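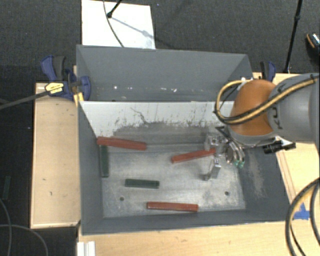 Cell 2, bin position A. Three red bars, two green.

THE SECOND BIN

The requisition form had a box for "Item" and a box for "Justification", and the second box was the larger. Vilhjálmur Riis had filled in the first at half past eight. By ten he had still not written anything in the second.

Item: end-of-arm tool, replacement, with spare fingers. Supplier: Østergaard. Lead time: 60 working days. The price was on a separate sheet, which he had turned face down.

The budget for the year had been fixed before he arrived. It allowed for one large purchase and a number of small ones, and the dividing line was set at a figure that nobody in Purchasing would explain. The gripper fell on the wrong side of it. So did the vision upgrade from Serton. He could have one of them, and the form would go to Bredik, who owned the building and the arm and, in a manner of speaking, Riis.

He went down to the cell to look at the work again.

Ingrid had the arm over the front bin and was stepping it down by hand. She did not look up.

"Middle red," she said. "It wants the right-hand end."

"Why the right-hand end?"

"Ask the planner. It scores every end and takes the highest."

He watched the pendant. The vertical distance came down in small, even steps. At each one she waited for the reading to settle and wrote it in pencil on a pad. The pad had columns ruled for date, bar, approach angle, result and remarks. Most of the remarks said "none".

"How many on this set of fingers?" he asked.

"786 cycles. They were quoted for more."

"And the misses?"

"Depends which misses you mean." She put the pencil down. "If it can't see the bar, that's Serton. If it sees the bar and can't hold it, that's Østergaard. If it holds it and then strikes the wall on the way out, that's me."

He looked at the back wall of the bin. The scratches were thin at the top and thick towards the floor, and one ran crooked down the paint from left of centre. He tried to work out which of them belonged to which supplier.

"Could you separate them? From the log?"

"I could separate the last 200. Before that we only wrote down pass or fail."

That had been his decision. He had made it in his first week, on the grounds that it would save time.

They sat at the bench with the log between them and did it by hand. Ingrid read out the remark and Riis put a stroke in one of three columns. Where the remark was ambiguous they argued, and where the argument went on for more than a minute the stroke went into a fourth column, which had no heading. It took until after lunch. Twice she got up to check a bar against the drawing, because Prornament had supplied the bars in two lots and the lots did not agree on length.

"That isn't in the plan either," she said, coming back the second time.

"What isn't?"

"Bars. They get marked. We'll want new ones before autumn."

He wrote "bars" at the bottom of the sheet and underlined it.

When the strokes were added up, the vision column was the shortest. The gripper column was longer. The longest was the third.

Ingrid studied it for a while. "That's the exit path," she said. "It goes up and across together. It ought to go up first, then across."

"What would that cost?"

"An afternoon. And a bit of cycle time."

"How much cycle time?"

"I'd have to measure it."

He took the form out of his folder and laid it next to the tally. The gripper would still be needed. Fingers wear, and the lead time was the lead time; if he ordered after the summer it would arrive in the next budget year and be charged to a line that did not yet exist. On the other hand, a form that went to Bredik with this tally attached would come back with a question about the third column, and the question would be fair.

"If I leave the tally off," he said, "they'll sign it."

"Probably."

"And if I put it on?"

"Then they'll sign it in August." She had gone back to the pendant. "Do you want this one finished or not? It's holding above the bar."

"Finish it."

She stepped it down. He went on writing while she did, in the small square capitals he used for forms. Under "Justification" he put: finger wear, see attached. Under that he put: exit path to be corrected in house before delivery, no cost, see attached, column three. He wrote the date, 2019-06-21, and signed it, and then added a second line under "Item" – bars, two lengths, quantity to be confirmed.

Behind him the pencil moved on the pad.

"Remarks?" he asked.

"Give me a minute," Ingrid said. "I haven't closed it yet."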